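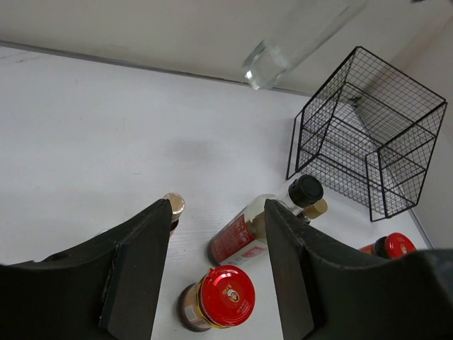 Pinik Light Stick Review: Is It Worth It For Your First Stadium Show?

OK so if you've been anywhere near a fan forum this summer you have seen people fighting over the Pinik. It's the app-controlled concert light stick that works with pretty much any artist's fan project, and half the fandom swears by it while the other half thinks it's a crime to wave anything that isn't official merch. I bought one with my own money in September, took it to two shows and slept with it charging next to my bed like a total weirdo, so let's get into it!

First, a little background on me. I've been going to pop concerts since middle school and I own way too many light sticks. Official ones, knockoff ones, one that only glows pink now because I dropped it down an entire flight of arena stairs (RIP). They're all gorgeous and they all have the same problem, which is that each one works for exactly one artist. When three of your favorites tour in the same year that gets expensive fast. The Pinik is supposed to fix that with one stick, swappable toppers and an app full of color codes that fans make and share.

What you get

The stick comes with the handle, one plain dome topper, a wrist strap, a charging cable and a tiny sheet of instructions that folds out to the size of a road map. Extra toppers are sold separately and yes, I bought the star. I regret nothing. The star is adorable.

It feels good in your hand, a little heavier than I expected but not so heavy that your arm quits before the encore. The grip has a soft rubbery coating that does pick up glitter, and if you wear body glitter to shows (hi, same) you will be picking it out of there until the end of time. A damp cotton swab gets most of it.

The strap is my only real complaint about the hardware. It's thin and scratchy and the little clasp popped open on me twice while I was jumping. I swapped it for the strap off an old stick and that one has held up fine.

The app

So the app is called Wistow, and it's a separate thing from Pinik, which confused me for a solid evening. You make an account, pair the stick, and then search for your show. If fans have put together a color plan for that tour you'll see it listed with the songs in order, and you tap to load it. Loading took a couple of minutes on my phone at home and basically forever in the arena lobby, where every single person was trying to post their outfit at the same time. PLEASE load your plan before you leave the house!

Once it's on the stick you don't need signal anymore. You click the button on the handle at the start of each song and it moves to the next color. That does mean you have to pay attention. I missed a click during the second song because I was screaming, and I was purple in a sea of gold for an entire power ballad. A nice girl next to me leaned over and fixed it.

The stick holds up to 300 saved colors, and I can't imagine who needs that many, but I respect it. You can name them too. Mine are all named after lyrics and there is one called "bridge of track five" that is just a very sad blue.

My one big gripe with Wistow is the comments under the fan plans. Some of them are really mean! People spend hours putting these together for free and then somebody shows up to tell them their green is ugly. There's a report button, and I used it, and the comment I reported was gone by the next morning. But I'd love a setting that just hides them all. If you're new to this, scroll past and go enjoy your show.

Battery

I got through a full show with two openers and a very long encore, and the stick was still going on the train home because the kid across from me wanted to see it change colors. On the brightest setting it drained faster - I tried that at the second show and got the low battery blink during the last three songs. Medium is plenty bright. The people behind you will also like you more.

Charging takes an afternoon, so don't leave it for when you're doing your makeup. I did that once. It was a panic.

How it did at the shows

The first was at Trorham Arena on a Saturday, floor seats, and we had a fan project planned for the acoustic section where everyone was supposed to go white and then fade to pink on the last chorus. Our row nailed it. The fade on the Pinik is really smooth, way smoother than on my official sticks, which kind of jump from one color to the next. I may have cried. I definitely cried.

The second show was smaller, just a theater, and I'll be real with you, it was almost too much light for a room like that. I turned it down to the lowest setting and held it near my lap for the slow songs. Security looked at it on the way in and waved me through, but check your venue's rules first, as some places don't allow anything with a handle that long.

One thing it can't do is sync with the official system, the one where the production team controls everybody's sticks from the sound booth. When the whole arena does a wave of color from front to back, you're going to be the one dot that doesn't change. If your fave does a lot of that, get the official stick and don't look back.

What about the Ramasamy?

A few of you asked me to compare it to the Ramasamy Glow, the cheaper one. I borrowed one for a weekend. It's lighter, the colors are nice and bright, and there's no app at all, just a button that cycles through a short list. If you want something that lights up and you don't care about matching a fan plan, it's totally fine! It does feel hollow though, and the topper on the one I had wobbled when I shook it. For a little cousin's first concert I'd go with that one. For me it's the Pinik.

Who should buy it

Get it if you follow more than one artist, if your fandom does a lot of its own projects, or if you like making color plans (it's weirdly relaxing, I made one for my birthday playlist). Skip it if you only ever see one act and they sell an official stick that syncs with the show.

I'm giving it four stars out of five. The missing star is for the strap and for that instruction sheet. Next up I want to try the moon topper, which has been sold out every time I look, so if anybody spots one in stock please yell at me in the comments!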